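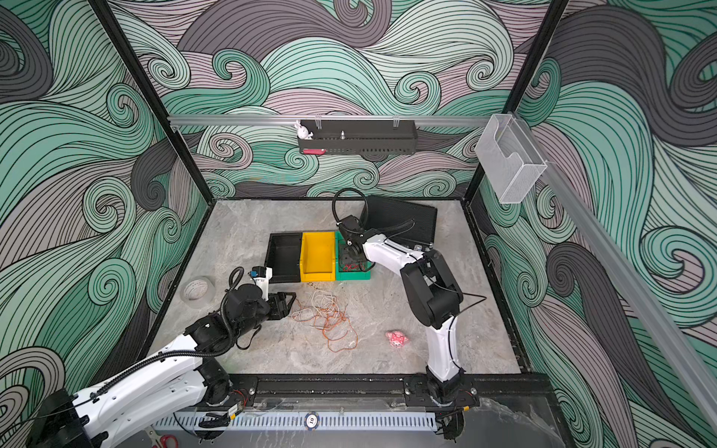 The Lirnstead rail kit began with a complaint we hear from everyone who owns a workbench: the bench is full, and the wall behind it is doing nothing. Each kit gives your wall a job. A silver aluminum rail goes across the back at mid-height, a second one runs down the side, and the accessories hang from there. The long black basket clips to the rail and has perforated slots along its lower front edge. It is meant for hand tools and small parts, though a white rabbit with upright ears has taken the left end of this one, and we have learned not to argue with rabbits. The clear acrylic pocket hangs where the two rails meet and has a slanted open top, so you can see what you forgot you put in it.

## What's in the box

- Back rail and side rail, cut to order, up to 3000 mm each
- Long basket, black, with clips
- Clear acrylic pocket
- Hex key (you already own 30 of these; now you own another)

Bins are sold separately. Yellow and green are the popular colors. Green seems to attract tangled red wire, and we can't help you with that.

## Wall panels

The swirl pattern is called Welach and comes in mint, charcoal and dusty mauve. Plain gray is also available, and every August we sell a few.

## Fitting

Allow 40 minutes, plus however long it takes to find the level. Rails fix to the Skula corner posts or straight into a solid wall. Drywall owners should read the anchor sheet first, all of it, including the back.

Order code 1383. Posts and panels are listed separately under Skula. Replacement clips ship in bags, and the basket can be ordered on its own if you already have the rails.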